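Workshop notebook, January 2021
Bench finishes, Virkport shed

Third coat of the Brinis hardwax oil went on the offcuts yesterday and I left them in the back room with the heater off. The Kolev water-based is a day behind because the tin had skinned over and had to be strained. Still no colour chart from Herkow, so the names on the labels are ours.

Sanding schedule as before, finishing at 240 by hand. I went back over board 10 because the orbital had left swirls near one end. Grey pad between coats, then a vacuum and a damp cloth. Don't use the blue cloths, they shed.
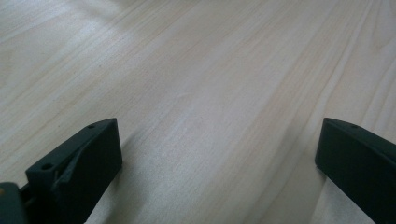 Does pale timber need a white-tinted oil to stop it going yellow?

Only if it matters to whoever is using it. The clear oil warms the timber a little at first and keeps going over the summer. The tinted one holds its colour better but catches in open grain, so wipe it off within 13 minutes and check the end grain twice.

Marking test to start once everything has had 25 days to cure. Same list as last time: black tea, vinegar, olive oil, a hot mug, and a wet glass left overnight. The Kolev boards failed on vinegar last April, but those only had two coats.

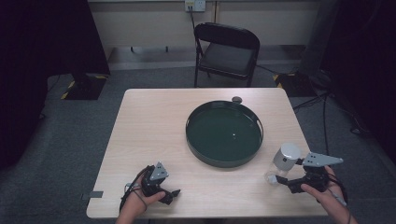
Pale tabletop with the round green tray.

To do: order 3000 grit pads for the rubbing-out trial, relabel the shelf, ring Herkow again about the chart. Oily rags go flat on the line outside, never in the bin. Board 10 still has one swirl under raking light and I'm leaving it.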